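Can a Robot Do the Dishes Yet? Kitchen Chores, Ploritz Open Day

I spent most of Friday at the Ploritz open day, walking from one chore station to the next with a coffee in one hand and my phone in the other (you can guess which one I spilled). My question was the same one I've been asking since September: can any of these things do a chore I'd otherwise have to do myself? Laundry had a line out the door, so I started with cooking. Well, play cooking. Everybody starts on play kitchens, and after 31 years of burning my own onions I'm in no position to sniff at that!

The job at this station is picking things up and putting them where they belong, with a pot sitting right there in the middle of the stove to work around. 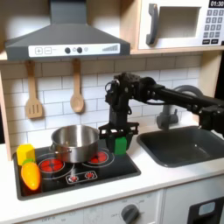
Green block in the gripper, low over the back right burner. Carrot and yellow pepper still on the other side of the pot.

Danuta Głowacki wrote in after I posted the first version of this page to say that she'd pay 2000 tomorrow for a machine that only cleared the counter and never cooked a thing, and that cooking is the part of the evening she likes. Fair point, Danuta. I'd sign up for that too, though I'd want it to know the difference between trash and my mail.

My own feeling after the whole day is that tidying is close and cooking isn't. Picking up a block is one thing, but a wet lettuce leaf is another animal, and I didn't hear anyone at Ploritz promise me a salad. Lech Pietrzak gives it 3 years. I said ten, and we have a lunch riding on it.

Laundry pictures go up next, once I've sorted them.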